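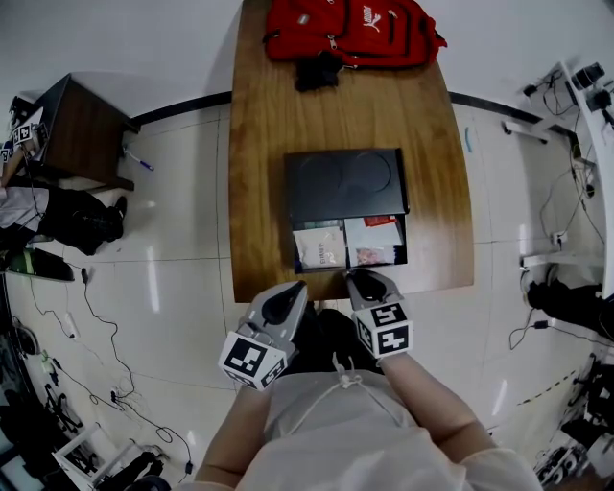

A black box with its drawer open on a long wooden table, with a red Puma backpack at the far end.

Cirnus opens sorting room for household papers in Tavlow

TAVLOW, January 1, 2025 – Cirnus, a small company which helps people to put their homes in order, is pleased to announce the opening of its first sorting room. The room is on Lener Street and it receives visitors from today.

The idea is simple. Many households keep their cards, receipts, letters and small packets in one drawer, and after some years it is hard to find anything in it. At the sorting room, visitors can bring such a drawer or box, put it on a long table and go through the contents with help from a member of our staff. Each visit takes 3 hours and is for a maximum of 6 people.

"We began this work in private homes, and we learned that the kitchen table is not always the best place," said Inna Kovalchuk, founder of Cirnus. "The telephone rings, the dinner must be cooked, and the papers go back in the drawer in the same condition. People asked us for a place where they can sit or stand with only one box in front of them."

Since September the company has made 43 trial sessions with families from Tavlow and the neighbouring villages. In these sessions, 1,553 items were sorted. The most common were loyalty cards which are no longer valid, followed by instruction booklets and greeting cards.

Visitors are asked to bring one box or drawer only. Bags and coats may stay with you at the table. Papers you do not wish to keep can be shredded on site without extra charge, and those you keep go home in labelled envelopes in a colour of your choice.

The furniture of the room was selected by Tonantzin Barrera, who manages the programme. "I wanted wood with rounded edges," she said. "We lean on the table for a long time, and a sharp corner is not kind to the arms."

A second sorting room, in the former Kaczorowski bakery, is in preparation. Its opening date will be announced later.

Places must be booked in advance, by telephone or at the front desk. Children are welcome with an adult.

About Cirnus
Cirnus offers sorting and tidying help for homes and small offices in Tavlow.

Media contact: Inna Kovalchuk, Cirnus, Lener Street, Tavlow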